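Re: [griseo-home] Getting stains out of printed tablecloths (and whether to bother)
From: Dalia Vanags
Date: 03/07/2022

Hi all, sorry for the long one, but Guoqing asked a bunch of things at once and I have opinions about tablecloths. Mine for reference, the white one with the gray ferns and the round beige flowers:

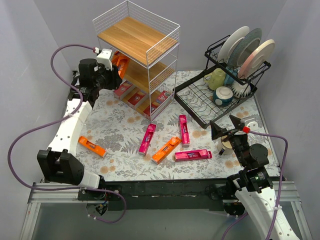
1. Guoqing's original message

Guoqing Li wrote:
> Hello list,
> I inherited 2 tablecloths from my aunt, both cotton as far as I
> can tell, both white with a print. One has a tea stain the size of
> a saucer and the other has something greasy near the hem, maybe
> salad dressing, maybe candle. They have been folded in a drawer for
> years and there are yellow lines where the folds were.
> Three questions. Can I use bleach if the print is pale anyway? Is
> hot water OK? And how do you all store these so the lines don't
> come back? I have a small apartment and no linen closet.
> Also my sister says I should just cut them up for napkins. Please
> talk me out of it, or into it.
> Guoqing

2. Bleach

Please don't! I did this to a Holst cloth I loved, a blue one with little pears, and the pears went a sort of sick peach color while the background got thin and scratchy. Pale prints go first. If you have to whiten something, use the powdered oxygen kind, and try it on the inside of the hem before you commit the whole thing. Leave it on for as long as you plan to soak, then rinse and let it dry before you decide. Wet cotton hides everything.

3. Tea

Old tea is stubborn but it does shift. I soak in cool water with a spoonful of the oxygen powder for an afternoon, swish it when I walk past, change the water when it goes tan and do it again. Usually by the second evening I can only find the stain if I go looking. If the label survived, go by that over anything I tell you (Beston used to sew theirs into the corner seam, so feel for it, it might be folded in).

4. The greasy one

Different animal. No water at first. Scrape with the back of a butter knife in case it's wax, then a brown paper bag on either side and a warm iron, moving the paper along as it picks stuff up. If the paper comes away clean it probably wasn't wax, and you can go straight to dish soap. Rub the soap in dry with your thumb, leave it overnight, and wash it the next day. And check it before it goes anywhere near the dryer!! I have set more grease stains with a dryer than I'd like to admit on a public list.

5. Hot water

I wash mine warm and they've been fine, but mine are newish. With your aunt's I'd stay cool the first time, because you don't know if they were ever washed at all. My mother-in-law had a Rikden cloth that came out of its first hot wash too short for the table. It spent the rest of its life on the ironing board, and it looked pretty good there too.

6. Fold lines

The yellow is mostly age and whatever the drawer was made of. The soak you're doing for the tea will help a lot with it. For storing, roll them! I save the cardboard tubes from wrapping paper, cover them with an old pillowcase and roll the cloth around that, print side out. They stand up behind a door or lie under a bed, so no closet needed. If you really have to fold, fold it in thirds one time and in quarters the next so the crease isn't always in the same place. No plastic bags, they get musty.

Starch goes on right before you use the cloth and never before you put it away. I learned that one from the silverfish.

7. Napkins

OK so here I'm on your sister's side, a little. If the tea won't come out after two or three rounds and it's right in the middle where the serving dish can't cover it, napkins are a lovely second life for it. But do the washing first, and live with the cloth on the table for a month or so. I was all set to cut up one with a burn mark and then noticed I'd been parking the bread basket on the burn for weeks without thinking about it. Still have it.

If you do cut, allow extra for the hems and line up your cuts with the weave, not with the print. Prints are almost never straight on the older ones and the napkins will hang crooked forever.

Can you post what the labels say, if you find any? And somebody else please chime in on candle wax in colors, I've only ever dealt with white.

Dalia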